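Search this forum Advanced Go

School & Club Builds > Arms and grippers

Student arm project, gripper keeps squirting the ball out

Posted by lukby_lab in October | 7 replies | Share

Hi all, long-time reader, first real post. I help with the after-school robotics club in Sodville and we're doing a pick-and-place project this term. The kids have one small servo arm between them and the job is simple on paper: pick up a white ball, lift it, drop it in a bin. They named the arm Ellen (they voted, I stayed out of it).

The trouble is the grip. One finger is tall and curved, and the jaw across from it is shorter and more angular. When they close it gently the ball just sits there and rolls away on the lift. Close it hard and the ball pops out like a watermelon seed! We've gone back and forth on this for two meetings and I'm out of clever ideas.

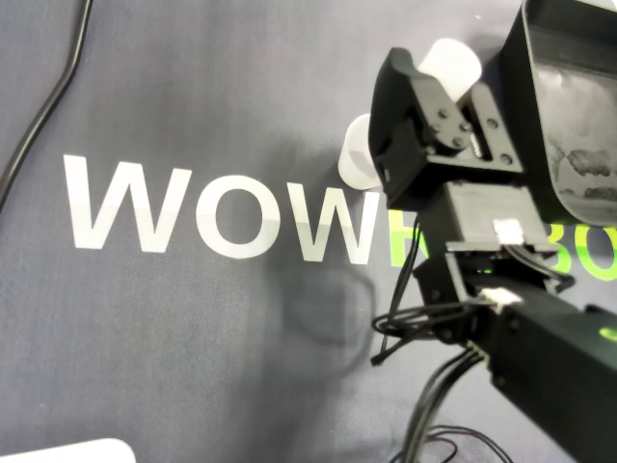 Software-wise it's nothing fancy. The kids record positions by hand, save them, and play them back. Closing speed is a number from 0 to 1000 and they've been running it at 300, which looks slow enough to me but what do I know. We've got a demo for the parents coming up and I'd love for them to have something that works more than half the time.

Like (7) Reply

quintana_bot

Had the same thing with my group last year. A ball against a curved finger only touches in one little spot, so any sideways push sends it flying. We stuck thin craft foam on the inside of both fingers with double-sided tape and most of our problem went away that afternoon. Costs next to nothing. Rough up the plastic first or the tape lets go.

Like (2) Reply

servo_sally

I'm going to disagree with the foam, sorry. Foam hides bad positioning. If the ball isn't centered when the jaws close, the kids should fix that first, and they'll learn a lot more doing it. Have them come in lower so the fingers close at the fattest part of the ball or a hair under it. I bet they're grabbing it too high.

Also, tie up those wires! That loop hanging off the wrist is going to catch on something and then you'll be chasing a connector fault the night before your demo. Ask me how I know.

Like Reply

quintana_bot

Nothing wrong with foam — real grippers have soft pads all over the place. I don't see why kids should have to do it the hard way first.

Like Reply

lukby_lab

OK, both of you gave us plenty to argue over at the last meeting, thank you! We went lower first, as Sally said, and it made a bigger difference than I thought it would. The kids were whooping. Still losing some on the lift though, so foam is next, and I've got a pack of it in my bag.

Wires: yes, I hear you. We tried zip ties and pulled them too tight, so the wrist couldn't turn all the way and the whole arm shuddered. Cut them off again. Is there a trick to how much slack to leave?

The other question is about the mat. We run everything on the big WOW one because the tabletop is slippery, but it creases every time it gets folded up, and I'm wondering if a crease under the ball is enough to shift it between recording and playback.

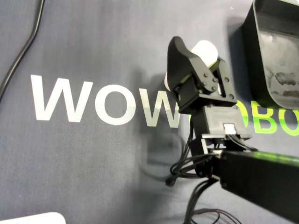
Reply from servo_sally

Slack: turn the wrist as far as it goes one way, tie there, then turn it all the way back and check. If anything pulls, start over. Use a strip of hook-and-loop in place of zip ties so you can redo it without scissors.

And yes, a crease can move a ball. Roll the mat up on a tube between meetings, don't fold it. For now put a washer or a ring of tape down as a little nest so the ball starts in the same spot every time.

Like (2) Reply

Reply from gearbox_dad

Coming at this from the other side, is 300 slow? On my kid's arm that number would be a pretty quick snap. I'd try it way down and see if the popping stops before you glue anything to anything. The nest idea is good too, we use a bottle cap.

Like Reply

Reply from lukby_lab

Bottle cap, love it, I have a million of those. We'll try the slower close first and then the foam, one change at a time so the kids can write down what did what. I'll post their numbers after the next meeting.

Like Reply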